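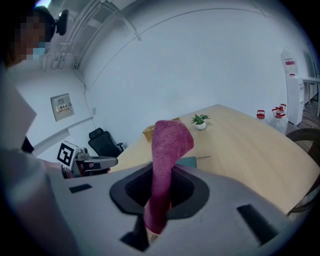
Greifer ließ nicht mehr los: Skillarus in Drutaten unterbricht die Handtuch-Aufnahmen

Drutaten. Wer schon einmal mit dem Ärmel in einer Schranktür hängen geblieben ist, kann sich ungefähr vorstellen, was im Juni kurz nach halb elf am Vormittag im Übungsraum des Projekts Skillarus los war. Einer der Handgreifer vom Typ Karras, mit denen dort Bewegungen für spätere Haushaltsroboter aufgezeichnet werden, schloss sich beim Falten eines Handtuchs und ging danach nicht wieder auf. Dummerweise war zwischen den Fingern außer Stoff auch die Kuppe eines Zeigefingers. Die gute Nachricht gleich vorweg, weil uns viele Leserinnen und Leser danach gefragt haben: Es blieb bei einer Quetschung, die noch vor Ort gekühlt und am Nachmittag in einer Praxis angesehen wurde, und der betroffenen Person geht es inzwischen wieder gut.

Passiert ist das Ganze bei der 51. Aufnahme des Tages, also zu einem Zeitpunkt, an dem die Handgriffe längst sitzen und man vielleicht auch ein kleines bisschen weniger hinschaut. Der Abzug am Griff ließ sich zwar noch bewegen, aber die Finger folgten ihm nicht mehr. Eine Kollegin schraubte schließlich die seitliche Abdeckung auf und hängte die Rückholfeder von Hand aus – eine Lösung, die zum Glück schnell ging, die in der Anleitung aber an keiner Stelle vorkommt.

Die Firma Mirkora, die die Greifer baut und das Projekt auch sonst betreut, hat das Gerät noch am selben Tag abgeholt. Nach ihrer ersten Auskunft war im Inneren ein kleiner Umlenkstift aus seinem Sitz gewandert und hatte sich quer vor die Mechanik gelegt. Bei einer Nachschau an den übrigen Geräten der Serie fand sich der gleiche Fehler in einem frühen Stadium an 4 weiteren Greifern. Alle 16 Greifer, die in Drutaten im Einsatz waren, liegen deshalb vorerst im Schrank, und die Aufnahmen ruhen. 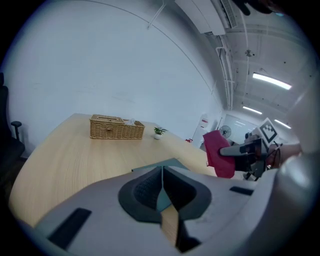
Stoff gilt unter denen, die solche Aufnahmen machen, als besonders eigensinnige Aufgabe, und das spielt nach Ansicht von Mirkora auch bei dem Fehler eine Rolle. Ein Becher oder eine Dose hat eine feste Kante, da weiß die Hand, wann Schluss ist. Ein rotes Tuch dagegen, das zerknüllt zwischen den schwarzen Greiferfingern klemmt und in lockeren Falten herunterhängt, gibt unter dem Druck immer weiter nach, und so wird oft fester zugedrückt als nötig. Wer das Hunderte Male macht, belastet den Stift an einer Stelle, für die er offenbar zu knapp bemessen ist.

Ganz überraschend kam der Ausfall übrigens nicht. Aus der Gruppe war zu hören, dass einzelne Greifer schon seit dem Frühjahr beim Öffnen hakten und man sich mit leichtem Klopfen gegen das Gehäuse beholfen hatte. Gemeldet wurde das nur mündlich, irgendwo zwischen Kaffee und Feierabend, und dann ging es, wie solche Dinge eben gehen, unter. Künftig liegt am Eingang ein Heft aus, in das auch die kleinen Macken eingetragen werden, und ein Greifer, der auch nur einmal hakt, wird sofort beiseitegelegt.

Mirkora will die Stifte durch eine längere, verschraubte Ausführung ersetzen und außen am Gehäuse einen Hebel anbringen, mit dem sich die Finger ohne Werkzeug lösen lassen. Der Umbau soll mehr als 4 Wochen dauern. Bis dahin werden in Drutaten die vorhandenen Aufnahmen gesichtet und beschriftet, was nach allem, was man hört, deutlich weniger beliebt ist als das Falten. Wer sich für die Zeit danach zum Mitmachen angemeldet hat, behält seinen Platz und bekommt von Skillarus rechtzeitig einen neuen Termin.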